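Home Browse topics Unanswered Tags Members Log in

Left gripper faults while pulling clothes from the washer, arm stays clamped

Piroska Juhász

We have a two-arm setup that unloads a front loader into a basket on the floor. It ran fine through February. Since March the left arm stops during the pull. The controller reports a following error on the gripper axis, the arm holds position, and the fingers stay clamped on whatever they were holding. It has happened 3 times this month, always on the left and always on a pull from the drum. Dropping things into the basket has never set it off.

The cycle is simple. Left arm reaches into the drum, grips, backs out, moves over the basket, lowers and opens. The right arm waits with its gripper open. Fault log says error code 790 each time, which in our controller (a Deák, second-hand) is only listed as "position deviation, axis 7."

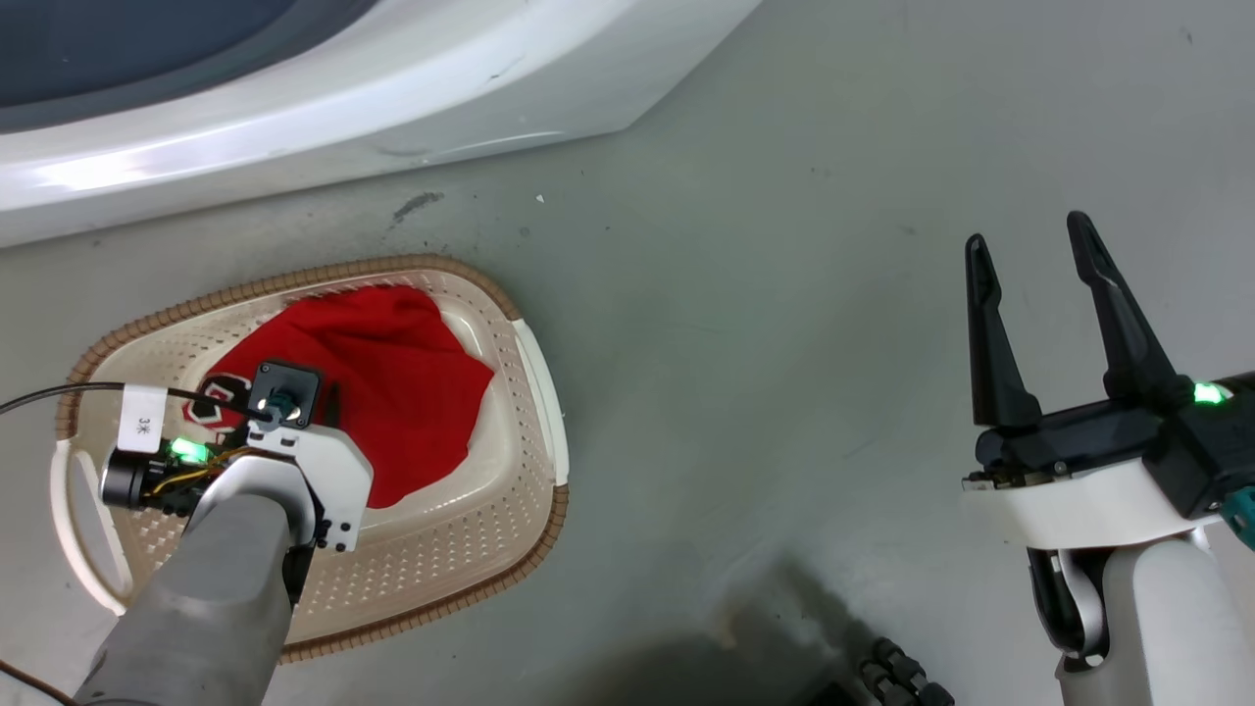

Does the gripper have to be homed again after a following error?
Home it again if the controller lost power or the fingers were moved by hand. If the motor stayed powered and the position count is still good, clearing the fault is enough.

That much I got from the manual. What I don't know is why it faults at all, and whether it is safe to pull the fabric loose by hand while the arm is holding. I did that the first time, and the arm jumped when I cleared the error. It didn't hit me but it was close to my wrist. I have raised the following error limit from 400 to 600 counts and the fault still comes up.

Attila Medve

Put the limit back where it was. Raising it only lets the motor push longer before it gives up.

As for the jump, don't pull on the fabric while the drives are on. The arm is holding a position it never reached, and some controllers try to finish the move when you clear the fault. Hit the e-stop first, and support the arm if yours drops when the power goes off. Then free the fabric, move the arm clear, and make sure the old move is canceled before you reset. We had the same thing at Vasau and ended up changing the program so that a reset drops the rest of the path.

For the cause, I would look at the pull before the electronics. A jersey or a sheet can wrap around other items in the drum, or get pinched between the gasket and the door opening. The gripper closes on one part, the rest doesn't move, and the load goes back through the fingers.

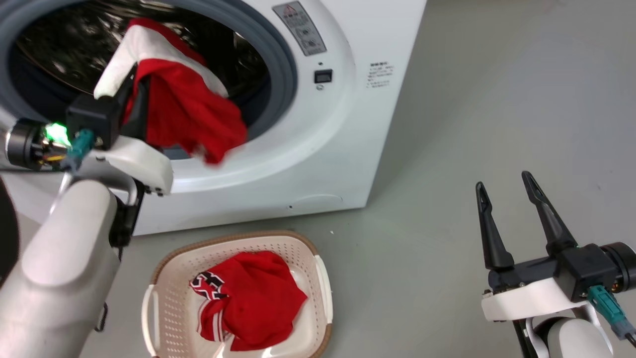 Slow the first part of the pull down and watch the motor current. If it climbs while the arm is backing out, have the program stop, open, and grip again somewhere else. Two tries is enough — after that it should call a person. Check too that the drum has fully stopped before the arm goes in. Ours was going on a timer instead of the washer's own signal, and that was a bad idea.

Miklós Lakatos

could be the cable. mine did this and it was the connector on the wrist, pushed it back in and it was fine for a while

Agnes Nordin

Miklós may have a point, and it is easy to test. With the fabric out of the way and the drum empty, run the same path 2 or 3 times at low speed. If it faults with no load, look at the cable and connector, mainly where the cable bends as the arm backs out. If it only faults with fabric in the fingers, go with what Attila wrote. Power off before you touch any of the plugs.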